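Waschraum in Grollis bleibt jetzt bis zum Abend offen

Grollis. Der gemeinschaftliche Waschraum im Haus Briem ist seit Mai auch nach 18 Uhr zugänglich. Bisher mussten die Bewohner ihre Wäsche bis zum späten Nachmittag erledigt haben, was vor allem Berufstätigen schwerfiel. Die Hausverwaltung Vastance hat die Zeiten nach einer Umfrage unter den Mietern geändert. Letzte Abholung ist nun um 21 Uhr. Gewaschen wird weiterhin im Toplader, größere Mengen müssen auf 2 Durchgänge verteilt werden.
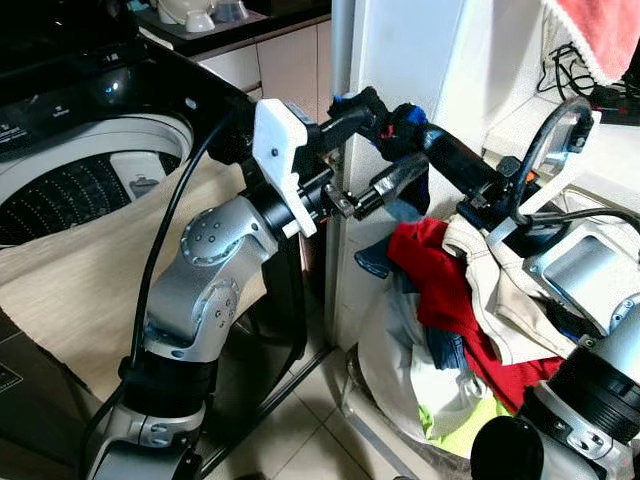

Wäsche neben dem geöffneten Toplader im Haus Briem.

Streit gab es zuletzt weniger um die Maschine als um liegen gebliebene Stücke. Besonders einzelne Socken sammelten sich an, und nach einigen Wochen wusste keiner mehr, wem sie gehörten. Melati Wattimena, die im Haus wohnt und die Umfrage angeregt hatte, schlug deshalb eine feste Regel vor: Wer fremde Wäsche findet, legt sie zusammen und lässt sie im Raum. Zum Monatsende wird aussortiert. »Meine Kinder haben drei Paar Socken verloren und fünf fremde mitgebracht«, sagt Wattimena.

Auch dunkle und rote Sachen sollen die Bewohner vor dem Waschen trennen. Ein entsprechender Aushang war schon im Winter angebracht worden, wurde aber kaum beachtet — er hing hinter der Tür.

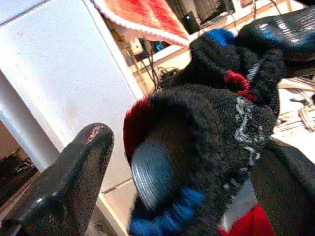 Was passiert mit Socken, zu denen sich kein Gegenstück findet?
Sie bleiben bis zum Monatsende im Waschraum und gehen danach an die Nähwerkstatt Prerkedik, die daraus Putzlappen und Füllmaterial macht.

Die Werkstatt nimmt auch andere Textilien an, sofern sie gewaschen sind. Kartons und Taschen dürfen die Bewohner nur noch abstellen, solange ihre Wäsche läuft. Eine dauerhafte Lagerung ist nach der neuen Hausordnung nicht erlaubt.

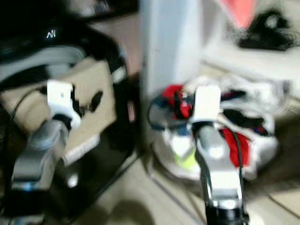
Für Schuhe gilt dasselbe. Vastance will außerdem prüfen, ob sich weitere Ablagen anbringen lassen; einen Termin nannte die Verwaltung nicht. Die Preise ändern sich vorerst nicht, ein Waschgang kostet weiter 1,000 Punkte auf der Hauskarte. Karten gibt es wie bisher im Büro der Verwaltung, verlorene werden gegen eine Gebühr ersetzt.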